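Fivbridge Residential Center
Shared Kitchen and Dining Area: Safety and Hygiene Inspection
Checklist with Inspector's Comments

Date of inspection: 14th September
Areas covered: main kitchen, servery, dining room, dry store, rear corridor
Floor area inspected: 1,556 square feet
Ratings used: Satisfactory / Action Required / Not Applicable

Section 1. Fire Safety and Exits

1.1 Exit routes clear and unlocked: Satisfactory.
1.2 Fire extinguishers in place and in date: Action Required. The extinguisher beside the rear corridor door has passed its service date. The contractor, Gritham, must be asked to service or replace it within 24 hours.
1.3 Fire blanket within reach of the cooking range: Satisfactory.
1.4 Self-closing doors: Action Required. The servery door does not latch when released from the half-open position. Adjust the closer and test again.

Section 2. Dishware and Drying

2.1 Plates, bowls and cups free of chips and cracks: Satisfactory. Damaged pieces are to be discarded and may not be kept for use as plant saucers or soap dishes.
2.2 Plates dried upright in racks: Satisfactory. Cloth drying is permitted only with a clean towel taken from the linen drawer.
2.3 Racks free of rust and sharp ends: Satisfactory.

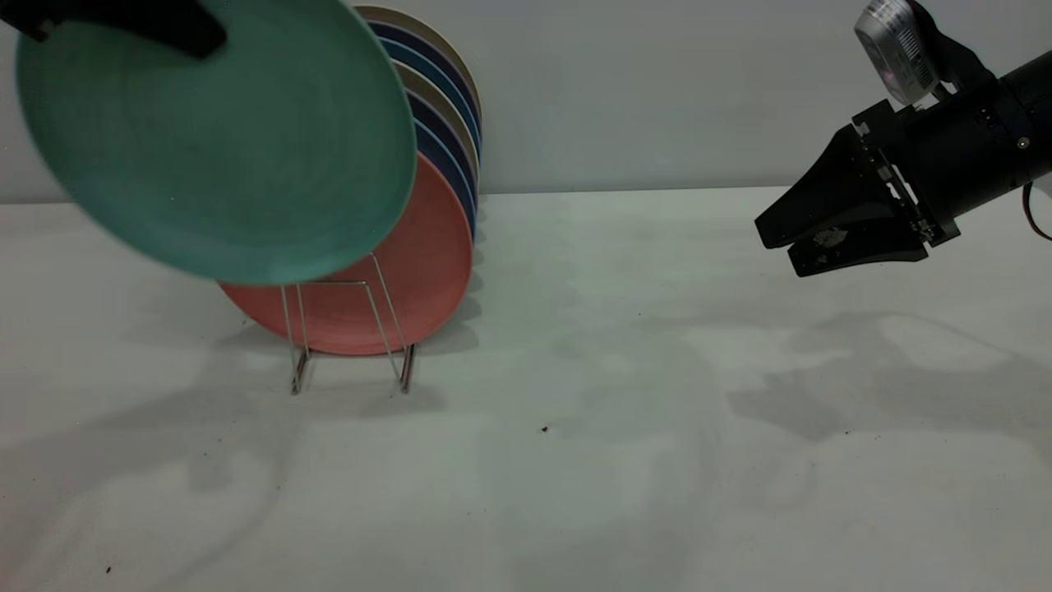

Item 2.2. Coral-red plate upright in a wire rack, teal-green plate in front.

2.4 Drawers and cupboards for clean items closed when not in use: Action Required. The lower cupboard door next to the sink has dropped on its hinge and cannot be closed fully.

Section 3. Water and Temperature

3.1 Hot water at hand sinks: Satisfactory.
3.2 Dishwasher final rinse: Action Required. The posted minimum is 142 degrees Fahrenheit. The log has no entries for the week before inspection. Readings are to be entered after the first load of each day and initialed.
3.3 Refrigerator thermometers present and readable: Satisfactory.
3.4 Drains running freely: Satisfactory. A slight odor was noted at the floor drain in the dry store. Flush weekly.

Section 4. Tables and Work Surfaces

4.1 Surfaces smooth, with no open joints or lifted edges: Satisfactory.
4.2 Approved cleaner available and labeled: Action Required. One spray bottle of Rivum surface cleaner carried no hazard label. It was removed during the inspection.
4.3 Tables stable under load: Satisfactory.
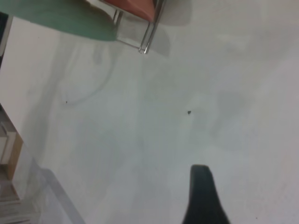
Item 4.1. White tabletop, matte surface.

Section 5. Electrical and Lighting

5.1 Cords and plugs undamaged: Satisfactory.
5.2 Outlets near sinks protected and tested: Satisfactory.
5.3 Light covers fitted: Action Required. The cover above the dry store shelving is missing.

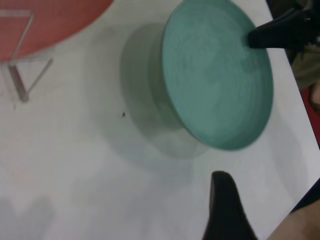 5.4 Extension cords not in permanent use: Action Required. The toaster in the servery is supplied by an extension cord run behind the bread bin. Relocate the appliance or request an additional outlet from Vishwakarma, the building's electrical contractor.

Section 6. Records and Follow-Up

6.1 Accident book available: Satisfactory.
6.2 Staff food safety certificates on file: Satisfactory.
6.3 Posted seating limit of 50 displayed in dining room: Satisfactory.

All remaining items marked Action Required are to be completed before the October review. Completed work is to be entered on the maintenance sheet kept in the front office.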